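Ticket 1547: Workstation drops its hard drive
Opened by: Trevor Fortin, Hiebert drawing office
Status: open, waiting on part
Last update: November 19, 2020

Reported fault
The machine stops with "no boot device" two or three times a week. Semden replaced the drive in January and closed the job as fixed. I doubt it ever was. Their note says "drive faulty" and gives no test result.

Log
Fleltwood's phone desk told me to reinstall the system. I asked how that would help when the drive goes missing before the system even loads. No answer to that, so I took the side panel off instead. The hard drive sits in its blue plastic carrier, with the power supply and its ribbed fins on one side and the green motherboard above.

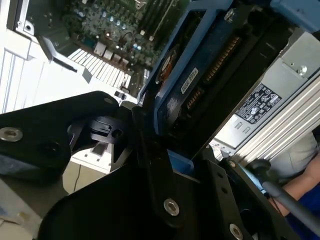

Step 1: Reseat the drive
Pulled the carrier, pushed it back until it clicked. Ran 40 restarts, failed on the 12th. So much for "just a loose drive".

Step 2: Swap the data cable
Used a Patex cable from the cupboard. Got to 54 restarts without a fault, which proves very little given how it behaves.

Step 3: Swap the power lead
Not done. Semden say the power supply "can't be the cause" but have not measured it. I would like a reading before I believe them.

Requested
A spare power supply on loan, and the January test sheet if there is one. Please don't close this ticket until it has run for a full fortnight.

T. Fortin, ext. 112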